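Visita a Nurkis: una tarde entre fruta y envases
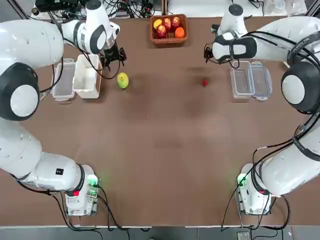

Mesa larga con la cesta de fruta, la pera y la fresa.

Nurkis abrió sus instalaciones un martes de diciembre y fuimos en el turno de las cuatro. La nave queda a las afueras de Studley, a dos paradas de la estación, y se llega bien andando. Según nos dijeron en recepción, se habían apuntado 85 personas entre todos los turnos. La entrada era gratuita, con reserva.

El recorrido tiene tres salas. La primera está dedicada al cartón y se ve rápido. En la segunda se habla de la fruta en casa y en la tienda pequeña: cómo se coloca, qué va junto y qué conviene apartar. En la mesa marrón había una cesta trenzada con manzanas rojas, una naranja y una fruta amarilla. La pera, verde con zonas amarillentas, estaba suelta sobre la mesa, igual que la fresa. A un lado, un recipiente de plástico transparente con tapa translúcida y una caja blanca abierta.

La charla duró media hora. Se explicó que las manzanas aceleran la maduración de otras frutas y que las fresas se guardan mejor sin lavar. Hubo bastantes preguntas sobre las tapas, sobre todo si deben cerrar del todo.

La última sala es la del catálogo Ladix, con más de 198 modelos de envase en estanterías. Se pueden coger y abrir. Faltaban los precios en casi todos.

La cafetería Mugo, junto a la salida, cierra a las seis. El aparcamiento es pequeño y a esa hora estaba completo.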